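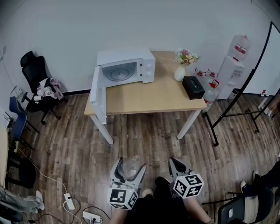

A las siete y media de la mañana, la cocina de la tercera planta de Gusness ya huele a sopa recalentada. La empresa cerró su comedor en abril y desde entonces los 746 empleados comen de lo que traen de casa. Elsa Lie, contable, desayuna allí las lentejas de la noche anterior. «Entro a las ocho y a mediodía hay cola», explica.

La fiambrera ha vuelto a las oficinas sin mucho ruido. Idusa, una consultora que estudia hábitos de comida en el trabajo, preguntó a 2.307 personas por su almuerzo. De ellas, 1.412 lo llevaban preparado al menos tres días por semana. El motivo más citado fue el precio del menú; el segundo, el tiempo.

Henk Verhoeven, que dirigió la encuesta, cree que las empresas van por detrás. Muchas ofrecen un microondas y una mesa, y dan el asunto por resuelto. En las plantillas grandes, los turnos se alargan y hay quien acaba comiendo frío delante del ordenador.

Ju-won Yeom cocina los domingos para toda la semana. Arroz, verdura salteada y algo de pollo, en raciones que congela de dos en dos. El pescado lo deja para la cena, después de una queja de sus compañeros de Nisura que todavía recuerda.

Idun Fagerlund hizo lo contrario. Tras unos 4 meses con la fiambrera, volvió al bar de la esquina, donde el menú incluye café. Gasta más y come peor, admite, pero sale a la calle y habla con gente de otros departamentos. De vez en cuando se lleva las sobras para la noche.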